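FOR IMMEDIATE RELEASE

Stistmont Table Weekend returns in October, sign-up for host homes opens now

STISTMONT, Sat 24 February – The Stistmont Table Weekend is back for another year. Two days, one long potluck, plus supper in host homes on both nights. Sign-up for hosts opens this morning. Cooks and music acts can apply from next month.

Last fall's weekend drew 357 people to the shared meal on Mill Street and another 178 to the home suppers. More than the organizers planned for. The bread ran out before three on the first day, and the line for soup went past the bank. This year there will be two serving lines, a second tent and a proper spot for strollers.

What's new:

Home suppers go from one night to two. 47 homes are wanted. Hosts pick their own menu and their own night, and say how many guests they can seat, from four up to twelve. No need for a big dining room. Last year one supper was held in a garage with the door up, another on a back porch in light rain, and both filled.

Guests pay a flat fee at booking and hosts get a grocery card to cover the basics. Zidar, the family grocery on Depot Road, is putting up the cards again and will hold a shelf of staples for hosts in the week before. Rice, beans, flour, onions, oil. Ask at the front counter and give your host number.

The recipe swap moves indoors, to the old Sevance showroom next to the library. Bring a recipe written out by hand or typed, doesn't matter, and take one home. All of them get copied into a booklet that goes on sale at the end of the weekend. Last year's booklet had too many zucchini breads and only one fish dish. Fish recipes very welcome. So are soups, and anything a person can cook on one burner.

Dishes are the other big change. No more paper plates at the potluck. Sevance is lending plates and bowls enough for 600 place settings, and a wash station will run behind the tent all day. Hosts who are short on serving pieces can borrow from the same stock – platters, big bowls, pitchers – with pick-up on Thursday and return by Monday noon. Please scrape and rinse before you bring them back. Last time some of it came back with the potato salad still in.
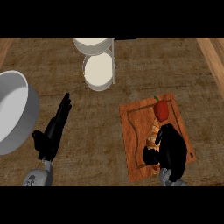 Roxana Bermúdez said she would host again tomorrow if they let her, that she had been nervous about feeding eight strangers and by dessert two of them were at her sink arguing over how long to cook lentils. The only thing she would change, she said, was the start time, becuase six o'clock is too early for anyone who works Saturdays, and she hoped the second night could begin at seven.

It can. Saturday suppers will start at seven, Sunday suppers at five thirty. Hosts with small kids may ask for an earlier slot on the form.

Also back: the Cáceres stew pot. The Cáceres bakery starts its big pot the night before the potluck and keeps it going until it's gone. Meat and no-meat versions again, seperate ladles, clearly marked. Rolls from the same ovens, twice as many as last year. The bakery's regular counter will be closed on the Saturday but open Sunday until noon.

Food rules for the potluck, short version. Label your dish. List nuts, milk, eggs, wheat and shellfish if they're in there. Hot food comes hot, cold food comes on ice, and there will be outlets along the north side of the tent for slow cookers – bring your own cord, a long one. Nothing home canned this year, on advice from the county. Jams are fine if bought.

Parking behind the library and at the school. Mill Street closes to cars at eight in the morning and opens again after clean-up, likely by dark. Bikes can go along the church fence. Dogs on leads, please, and away from the serving lines.

To sign up as a host: forms are at the library desk, at Zidar and at the Cáceres counter. Fill in both sides. The back asks about steps, pets and smoking and it was left blank on a lot of forms last year, which meant many phone calls. Host spots are filled in the order forms come in. Guest booking opens in late summer, once the supper list is set.

Rain plan: potluck moves to the school gym, same hours. Home suppers go ahead rain or shine.

Press passes and interview requests: leave a message at the library desk, marked Table Weekend. Photos from last year on request.

– END –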